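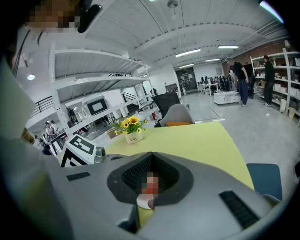
Home | Interviews | Studios | Contact

Bronisława Cieślak picked the table first. Everything else at Petersen had to fit round it – the shelves, the chairs, the stairs she couldn't move anyway.

"Yellow-green, pale. I wanted a color you don't get tired of by Sunday," she says. Rounded edges too. "I've hit my hip on 50 square desks."

Chairs don't match. Not a plan. "People bring there favorite and leave it. The orange cushion stays, I fought for that."

And the sunflowers? Artificial, in a white pot that says "Life". She laughs. "Real ones lasted a week. These I just dust."

Next up, more open shelving – tall, white, metal, same as now. Maybe in July. "Or wehn I get to it."

18 comments | 37 shares

Related
Jikivach: a kitchen in one wall
Birna moves upstairs
Hendus and the long bench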